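24th August

Up at six, no breakfast, straight to the shop floor for the club build day. Writing this on the bus so it will be a mess.
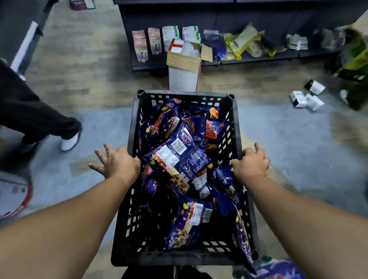 *Crate of snack bags, both hands on it. Shelf run.*

So. The project is the restocking one, same as since spring - teach the machine to put stuff on a low shelf without crushing it or knocking the next thing over. Student league, shelf category. We call ours Potby. I wanted a different name, lost the vote, still bitter.

Today was all human runs. We do the job ourselves first, from head height, over and over, and the machine learns from that later. Target was 125 good ones by the end of the day. We got 40. I know. Half the morning went on arguing about what counts as a good one. Does it count if you put a bag down and then straighten it? I say yes, straightening is part of the job, anybody who has ever worked in a store straightens. The other half of the team say it confuses things. We left it at "keep them, tag them, fight later".

My arms are killing me. A crate of chips weighs nothing the first time. Then you carry it again and again, bent over, trying to keep your hands where the camera can see them, and your back starts to have opinions. The coach keeps telling us slow down, both hands on the rim, don't grab. I grab. I have always grabbed. Have to fix that before the fall because every bad habit I have goes straight into the data and then Potby will grab too.

Bags are the worst. Boxes are easy, a box stays a box. Bags slide, they flop over, the shiny stuff throws the light back, and when one is face down it might as well be a different product. Nutrition label up, no logo, white square. The model from last month was sure every face-down bag was a carton. So I'm glad we have them jumbled in the crate now, some on their faces, labels showing. Somebody wanted to line them all up neat, front side up. No! The whole point is that they come in a heap.

Lunch was a granola bar and half of somebody's rice. Then the Desard thing. Desard is the labeling tool and it froze on me 2 times, second time I hadnt saved. Lost most of an hour of marking where the hands touch and where they let go. Didn't say anything out loud, went and stood outside a minute. Came back, did it again, it went faster the second time but I was sulking through all of it.

Folder count when I packed up was 2,838 clips, everybody's, all year. Looks big on the screen. Then you start filtering - blurry, wrong lens setting, person stops halfway to talk - and it shrinks fast. I'd guess a third goes. Would love to be wrong.

Good thing from today: tilting the crate. I started tipping it a little away from me before reaching in and the pickups got a lot cleaner, the bags settle toward the far end and I'm not digging around. Showed the others, they tried it, now we all do it. Put it in the log under my initials, which felt nice. Small thing but its mine.

Bad thing: feet. People keep walking through while we're recording. White sneakers in the corner of my run, legs going by. I wanted to throw those out. Coach says keep them, the competition floor will be full of people, and a machine that has only ever seen a still room will panic the first time somebody strolls past. Fine. Probably right. Still annoyed me, I had a nice clean one going.

Also we have to write the two-page summary for the Ó Briain round, which is where they decide who goes through to Prindwood in November. I said I'd do the methods part. Why did I say that. I have not written anything longer than a commit message since June. Plan is to start with what didnt work, there's plenty of that.

Things for tomorrow before I forget
- charge the spare battery TONIGHT, it's in my bag
- ask if we can get the lower tier more crowded, it's too easy when there's room on both sides
- redo the morning batch, my left hand is spread so wide in all of them that the thumb and index finger are out over the floor, past the rim
- bring actual food
- gaffer tape

Talked to the first years a bit while packing up. One of them asked if it's boring, doing the same thing all day with a crate. Told her kind of, yes. But around run thirty I noticed I could tell from the weight shift which way a bag was about to go, before it went, and I've no idea how you'd ever get that out of a video. Maybe that's the methods section. Maybe it's just me being tired.

My stop. Battery, tonight, do not forget.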